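Ticket: Zone 2 sprinklers barely popping up, dry strip along the fence
Product: Stadine lawn watering controller, with Nanayakkara pop-up heads
Opened by: Kamrul Uddin, Stostbridge
Status: Open, waiting on parts

Hi all, me again (I was the one with the rain sensor in February, thanks for sorting that). This time it's the back lawn. Zone 1 is lovely, zone 3 is fine, and zone 2 has gone feeble. The heads come up about as far as a mushroom, dribble a bit, and sink back before the time is up. I've now got a straw-coloured strip all along the fence and my neighbour has started making remarks.

What's on it: one valve box by the shed, the Stadine controller in the garage, pop-ups the whole way down. The turf is a fescue mix from Windum that went down last spring, and until now it's been brilliant stuff, even in the hot spell.

What I've tried

Ran zone 2 by hand from the controller. Same thing. So not the schedule, I don't think, though I did look and found the seasonal adjust sitting at 70. No idea who did that (me, probably). Put it up to 85 and left it there.

Checked the stop tap was fully open. It was. Opened it anyway, you know how it is.

Swapped the zone 1 and zone 2 wires over at the controller, as the help page says. Zone 2's heads still came up weak on the zone 1 button, and zone 1 was happy as anything on the other one. Wires back where they started.

Took the lid off the valve box. Bit of muddy water in the bottom, a great many woodlice. Turned the flow control on the zone 2 valve all the way out, which got me slightly taller mushrooms!

Walked the line looking for a soggy patch. Nothing squelchy anywhere, but the ground's so hard I'm not sure it would show. I pushed a screwdriver in every couple of paces and it only went in properly near the tap end.

Reply from support, pasted in so it's all in one place:
"Thanks Kamrul, good testing. The wire swap points away from the controller. Please unscrew the first head after the valve, lift out the filter underneath the nozzle and have a look. If it's clogged, clean it and do the rest of that zone. If it's clear, open the valve and check the diaphragm for a split. Please also tell us how long the zone runs for."

It runs 35 minutes, twice a week, the main one on Thursday before I'm up.

Update, next evening

Right, pulled the first head. The filter was packed with fine orange grit, and so was the next one along. The far ones weren't nearly as bad. I haven't opened the valve yet, I ran out of light and the screws on it look like they've been there since the Romans. Would the grit come from our side or from the supply? The kitchen tap runs clear. Also, is it all right to run the line with the heads off to flush it, or will that fill everything up with soil? I'd like to know before I do something daft.

One of the filters tore when I pulled it, so could you add a spare to the order along with the valve diaphragm? I've no shortage of patience, but the grass might have.

Cleaning the filters is slow going. An old toothbrush works, warm water helps, and the nozzles want a good soak as the grit gets into the thread too. I've been told not to use anything sharp on the mesh so I haven't. For rinsing, the washbasin is much better than the bucket I began with: it's got a nice deep rounded bowl, and being white it shows up every speck of orange. Do put something over the drain though! Ours is the round chrome sort and I can just picture a nozzle screw going down it. I'll report back once the clean ones are in and I've run zone 2 again. 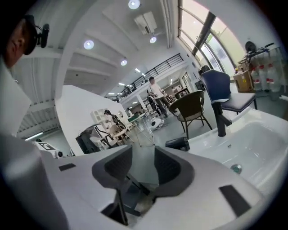
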